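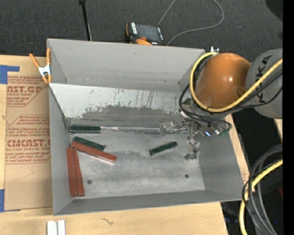 Figure 3. Green and red blocks in a gray bin, seen from above.

3.2 Color words and the sorting diary

I should say up front that I came to color naming by accident. I was trying to write a paper on how people label boxes in their garages, and I kept getting stuck on the labels themselves. One household would write "rust" on a lid and the next would write "red" or "brick" for what looked to me like the same paint. So I dropped the garage paper (sorry to my co-readers at Foruletti, who had already marked up two drafts of it) and started collecting color words instead.

The material in this section comes from the Wamov diaries. We asked 200 adults in the town of Brurnar to keep a small notebook for 11 days and write down every color word they said out loud, along with the thing they were talking about. That was the whole task. We gave no list of colors and no examples, and I still think that was the right call, even though it made the coding a real headache! After we threw out doubles and the pages I simply couldn't read, we had 2,068 usable entries.

The first thing I noticed was how few words people need. Plain "red" and plain "green" do a huge amount of work, and most folks only reach for something fancier when two things of nearly the same color are close together. If you have green blocks and brick red blocks, as in Figure 3, "the green ones" gets you all the way there. Put a lime block in with the dark green ones and the talk changes right away - now you hear "dark green," "the darker one," "bottle green," and once in our diaries "the old truck color," which I loved and had no code for.

The second thing is that gray hardly shows up. People live with gray walls, gray roads and gray bins all day and almost never say so. I went back through the Valdebenito word lists to see if the same gap was there, and it was, though those lists came from shop talk and ours came mostly from kitchens and cars. My guess is that gray gets treated as background until there's a choice to make, like picking a sweater. A guess is all it is for now.

One caution on the numbers. Diary keepers get tired, and the Tuesday entries are a lot thinner than the weekend ones. I haven't tried to correct for that here. Section 3.3 takes up the paint store entries, where the habits look pretty different.

Related items
Naming shades of blue in kitchen talk
Garage labels: notes from a dropped study
The Wamov diaries: coding guide

Contact | Copyright Foruletti Working Papers | Back to top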